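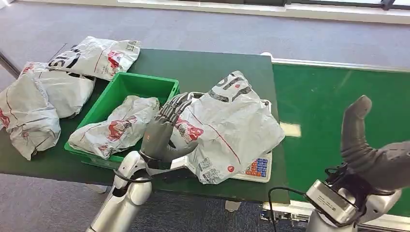
Collecting demonstrations for the weigh-and-pass task
Speaker notes, Howard Rowbotham
Friday, May 29, 2020

Opening (keep it short)

Say hello, thank Parviz Fallahi for running the sessions. Parviz is on the call and can take the questions about the arms. I will take the ones about the data.

The task in one line: pick a mailer bag off the table, put it on the scale, wait for the reading, move it to the belt. A person does this without thinking. Our policy, Cletau, does not do it well yet, and most of this talk is about the examples we feed it.

Why bags

We started on boxes last October. Boxes were fine. A box has corners and it keeps its shape when you let go. A plastic mailer folds, catches air, slides, and looks different each time you put it down. The printing wraps around the folds, so you can't count on the logo or the label facing up.

If someone asks why not suction: Cullex tried suction on a separate cell. Not my project. Send them to Cullex.

How an episode is recorded

One operator drives both arms. We log the head view, the hand views, joint positions and finger commands. All of it goes into Flistadis with one shared clock. An episode starts when the operator calls it and ends when the bag has been released on the belt and both hands are back at rest.

We have 1295 episodes on disk. Of those, 102 are flagged, and I will get to flags in a minute.

Pause here. People usually want to write the number down.

The setup

Green table, green crate, scale to the right of the crate, belt to the right of that. The table and the belt are close in color, and we left it that way. The bags are easy to pick out against green. The crate is harder, and the first version of the model put its edge in the wrong place a lot.

The scale has a flat steel platform. A big bag can cover most of it. This matters for two reasons. The model can't use the platform edge to aim if the bag hides it, and a bag that hangs over the side can touch something and throw off the weight. Operators are told to nudge the bag toward the middle before they wait for the reading. We want that nudge in the data. Please don't trim it out.

Picking from the crate

This is the slow part. The crate is shallow, but a bag in it can bulge up over the rim, and the hand has to press into the plastic before the fingers can close on anything. From the head camera you lose sight of part of the hand when it does this. The hand views help some.

Ask the room: would you label the grasp at first touch or when the fingers close? We label both now. For the first 20 sessions we only labeled first touch, and Parviz had to go back through them. 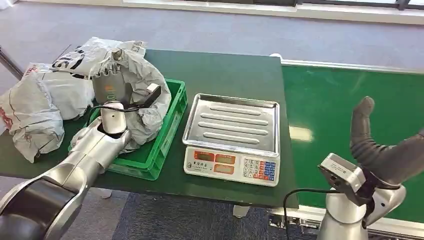 Flags

Three kinds. "Slip" means the bag left the hand early. "Double" means two bags came up together. "Operator" means the person driving made a mistake and said so.

Slips stay in if the operator recovered. Doubles stay out of training for now, but we keep the files. Operator flags get watched by 2 people before we decide.

What we changed

Bags get shuffled between episodes. Before, they went back to nearly the same spots and the model learned the spots.

Shorter sessions. Late episodes in a long session were sloppy, and you could see it in the hand paths.

Cui, the replay tool, now runs at the end of each session. It used to run weekly, so a bad clock could spoil days of work.

Still open

Thin bags against thick ones. How long to hold still at the scale. Whether the right hand should wait over the belt or off to the side. Operators do it both ways and I don't have a rule for them.

Questions. If there is time, play the slip episode at half speed.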